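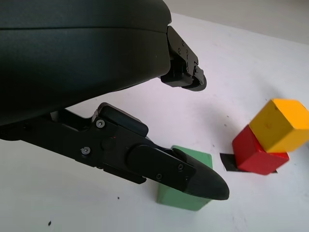

Got quotes for carpet cleaning at the Ferkunham place. 265 from one outfit, 484 from Basness. Same 2 rooms, same stairs.

Asked Basness what the extra money buys. "Deep fiber restoration." Asked what that means. Was told it's a proprietary process. So, hot water.

Their page says they're the most trusted carpet cleaner in Cleveck. Trusted by who? There are three reviews and two have the same typo.

Lensa Admasu used them in March and says the hallway stain was back before the month was out. They offered her a second visit for 310.

The cheap one wants cash and can't tell me if moving the couch is included. Not thrilled there either.

Saodah Nugroho says rent a machine and do it myself. Maybe. Has anyone tried the rental place on Teshome? Do the tanks leak?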